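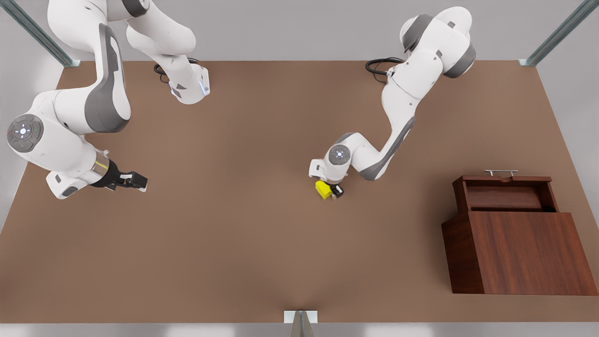 The Budham Open House Sign Kit

If you have sold houses for more than one spring, you own a trunk full of bent wire stakes. You may also own a sign that blew into a swimming pool and a directional arrow that pointed buyers, with great confidence, at a cemetery. The Budham kit was put together by people who have done all of the above.

What's in the kit

2 double-sided A-frame signs, white on dark green
3 directional arrows with ground stakes
2 weighted bases for sidewalks and other places a stake won't go
1 carry bag with a shoulder strap

The arrows turn on a collar and lock with a thumb screw. You can set one left, right or straight ahead without buying a left one, a right one and a straight ahead one, and then finding you have packed three lefts.

The stakes are steel and have a step bar. Put your foot on it and lean. We tested them in the clay behind our shop in Mullau, which has defeated two rototillers and a fence contractor. If you list in sand, order the long stakes. If you list on bedrock, use the bases and charge more.

Weighted bases

Fill them with water or sand through the cap on the side. Water is easier to get rid of when you leave. Sand stays put better in wind, and in November it doesn't freeze and split the seam. We get a call about that every year. We sell replacement bases.

Printing

Your name, phone number and brokerage logo are included in the price. Headshots are extra. We will print whatever headshot you send, including the one from your first license, and we won't bring it up.

Please check your proof before you approve it. Lotte Van Beek runs the print desk and catches most things, but she can't know your phone number has changed. One agent took delivery of a full set that sent callers to a very patient muffler shop.

Sizes and weights

A-frame: 24 by 36 inches, 11 pounds
Arrow: 18 by 24 inches, 2 pounds without stake
Standard stake: 30 inches
Long stake: 42 inches
Bag: holds everything except the filled bases, so empty them first

Everything lies flat in the back of a midsize sedan with the seats down. With the seats up it fits if you have no passengers and low expectations of your rear window.

Goes with

Vandenberghe rider panels (Open Today, Price Improved, Pool) clip to the top rail of the A-frame. The Plositz brochure box hangs on any of our stakes and has a lid that closes, a feature we'd like to see more of in brochure boxes. Older Plositz boxes need the adapter hook.

Ordering

Proofs go out by email the next business day. Printing takes five business days after you approve. Rush printing takes two and costs what you'd expect. Orders over ten kits get the brokerage price, and Teun Van der Linden can quote you for that. He has personally packed 1,614 of these and would prefer that you order by the case.

Before you put anything in the ground, check your town's sign rules and ask the homeowners association. Some allow one sign, some allow signs only during the showing, and a few seem to feel houses should sell by rumor. We don't take back printed signs, but unprinted parts can be returned within 30 days, preferably without the mud.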